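**Subject:** Re: [trulside-demos] Cube dropouts in the two-handed set

On the Trulside list, the Sestov group wrote:

> We reran your August recipe with our own hand-held grippers and got nowhere near your numbers. Training looks fine, then the policy reaches for the microwave door and closes on air a little to the left of it. Before we blame ourselves:
>
> 1. How many of your 234 demonstrations survived filtering?
> 2. Do you interpolate when a marker cube drops out, or throw the episode away?
> 3. Does the room matter? Ours is one bare table in front of a gray wall.

Thanks for blaming us second. I'll go in order.

**1. Filtering**

Almost 70 percent survived. The write-up says "after standard filtering," a phrase I typed myself and would now like to take back. Standard filtering meant a script that dropped any episode where either cube went unseen for longer than 2 seconds, followed by me watching what was left at double speed and deleting the ones where the wrists did something no wrist does.

The losses aren't spread evenly. One-handed tasks come through nearly whole. The two-handed ones, where one hand holds the door and the other goes in, lose a lot, because the hand in front politely hides the cube on the hand behind. So if you train on everything that passes, you're training mostly on the easy half and then testing on the hard half. Check your mix before you check anything else. I'd bet lunch on it.

**2. Interpolating**

Short gaps, yes. Long gaps, no. We fit position and rotation separately and we don't interpolate at all while the fingers are opening or closing. The first version did, and it taught the policy to grab things slightly before arriving at them. Your "closes on air" sounds familiar.

A steady offset to one side is a different animal, though. Interpolation gives you mush in every direction. Always left is more likely the transform from cube to fingertip. We had the same trouble on the Bergeron set after a cube went back on a quarter turn from where the config file believed it was. The training loss was beautiful. Try this:

- Touch both fingertips together at one spot and hold still.
- Compare the two recovered tip positions.
- Rotate one wrist while keeping the tips touching. If the recovered tip draws a little circle, your transform is wrong.
- Fix it, then reprocess everything, including the episodes you like.

**3. The room**

Yes, it matters, more than I wanted it to. We trained the same policy on a tidy collection and on one recorded with people going about their business, cables across the floor and assorted furniture further off. On the tidy test table they were close. Move the table and the tidy one went to pieces, while the busy one mostly shrugged. I'd spend your next collection days on a messier room before touching the network.

The wearer's viewpoint also matters. Both cubes should stay in view with the arms in a comfortable position, as they are in our two-handed setup:
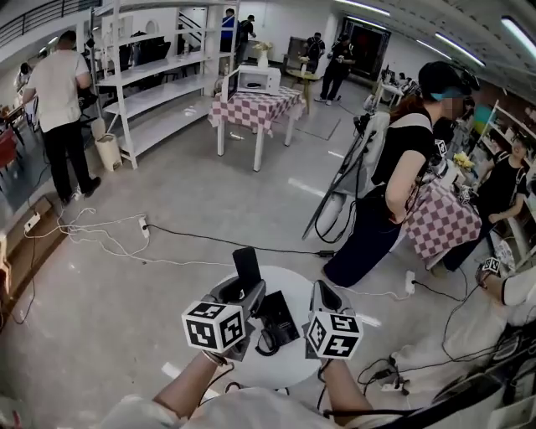 ## What I'd like back from you

Please send the per-task survival counts and the result of the fingertip test, even if it's embarrassing. Ours was. A plain text file is fine; the last spreadsheet opened with every timestamp turned into a date.

The filter script is in the Skereck folder under `tools/`, with the 2-second threshold as a flag. The wrist check isn't there, on account of it being me. I have a half-written replacement that looks at angular speed, and it agrees with my judgment except on the episodes where I was probably wrong.

If the offset is still there after you fix the transform, post one raw episode to the list and I'll run it through our side.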